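Before the Arm Moves: Writing Rules for Household Robots in Simulation

Last updated: February

By the Robotics Standards Desk

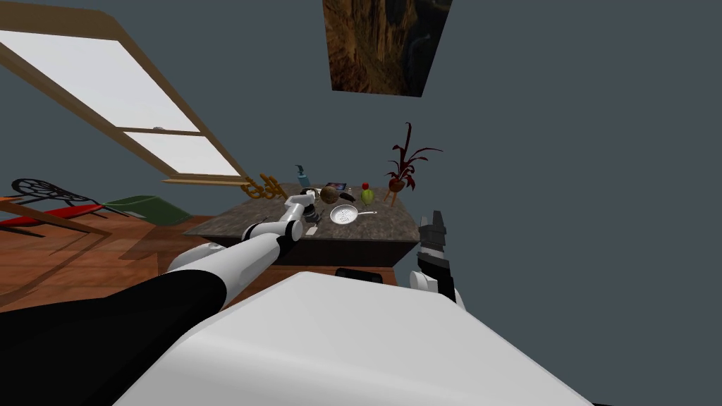
A simulated kitchen costs nothing to break, and for a long time that was the main argument for using one. A policy that sweeps a bowl onto the floor can be reset in under a second and run again. The difficulty starts when results from those runs are used to support a claim about a physical machine. At that point someone has to say what was tested, under which conditions, and what counted as a failure.

The working code in use at the Todden test site tries to settle those questions before any run begins. It was drafted for two-armed mobile robots handling household goods on counters and tables, and it is now in its fourth revision. The current text is short. It has 4 parts: scene definition, robot state, contact limits and reporting. Engineers at Retamal, a contract lab that adopted the code last winter, say most of their disputes with clients fall under the first and the last.

Scene definition

The code requires each scene to be stored as a complete record: the room geometry, every object and its pose, the surface materials, the lighting and the random seed. A scene that cannot be rebuilt from its record is not admissible as evidence. Screen recordings may be attached but do not replace the record.

Objects are drawn from a fixed library and must be mixed by shape and expected handling. A counter set only with boxes and cans is rejected. The code asks for at least one rounded item that can roll, one item with a handle, one tall item that can tip, and one flat item that is hard to pick up from above. A coconut, a strainer, a pump bottle and a phone-sized block would satisfy the clause. Fruit with a narrow top and a wide base is encouraged, as grasp planners tend to pick the wrong end.

Clutter is treated separately. Items that play no part in the task stay in the scene, and moving them is scored. Potted plants have their own line in the scoring sheet. Leaves are usually modeled as thin rigid surfaces, and a gripper that passes through them without a registered contact gives a false pass. The code requires that leaf collision be switched on, or that the plant be surrounded by a keep-out volume 40 millimeters beyond its widest point.

Objects that overhang an edge are allowed, with a condition. The simulator must first be run for 400 time steps with the robot held still. If anything slides, sinks into the counter or falls during that period, the scene goes back to its author. The check was added in the second revision, after a set of runs in which a good share of the reported drops had started before the arm moved.

Robot state

The second part covers the machine. Joint limits, link masses and gripper force must match the data sheet for the physical unit, and any departure must be declared. The geometry used for collision checking may be simpler than the geometry used for display, but it may never be smaller. Covers, sleeves and cable guards count as part of the arm. Several labs had left them out of their models and were planning paths that the real hardware could not follow without rubbing.

For two-armed robots, the code defines an idle arm as well as a working arm. The idle arm must hold a declared pose, with its gripper clear of the work surface and of any path the working arm may take. Raised and to the side is the usual choice. An idle arm that drifts by more than 4 degrees at any joint ends the run, and the run is logged as a fault even if the task was completed. Labs objected to this clause more than to any other. It was kept on the grounds that a person in a real kitchen is more likely to be standing near the arm that seems to be doing nothing.

Camera placement must also match the hardware. If the robot's own housing blocks part of the view, it must block the same part in simulation. Tilted mounts are to be modeled at their true angle, and images may not be leveled before they reach the policy unless the physical robot levels them too. Geltville, which supplies scene libraries to smaller labs, now ships a mount file with each robot model for this purpose.

Contact limits

Contacts are sorted into three classes. Intended contact is between the fingers and the target object. Tolerated contact is a light touch on the support surface or on a neighboring item that leaves the item upright and within 40 millimeters of its starting point. Everything else is a violation, including any touch on walls, windows, furniture or the robot's own body.

The limits are set by peak force and not by average, as a short hard strike on a granite top can damage a finger joint while barely changing the mean. Labs are told to log contact at the physics rate. A log taken at the camera rate will miss most short impacts, and the code does not accept one.

Reporting

A full submission is 1000 runs per task, spread over no fewer than 40 scenes. Every run is reported. Runs stopped by a software crash are listed with the rest and may be repeated only under the same seed. The practice of dropping crashed runs was common before the third revision, and it flattered controllers that crashed under difficult contact.

Success rates must be given per object class as well as overall. A single figure hides too much. A controller may handle bottles without trouble and fail on nearly every strainer, and a buyer needs to see the second number.

The code does not set a pass mark. It also states plainly that a simulated result does not clear a robot for use near people. Physical trials follow, under a separate document that Lilura is editing. The draft covers stop times, gripper pinch points and the handover from simulated to physical scenes, and it keeps the same object classes so that the two sets of results can be read side by side. Comments on the handover section are still open, and the question of how closely a real counter must match its simulated version has yet to be resolved.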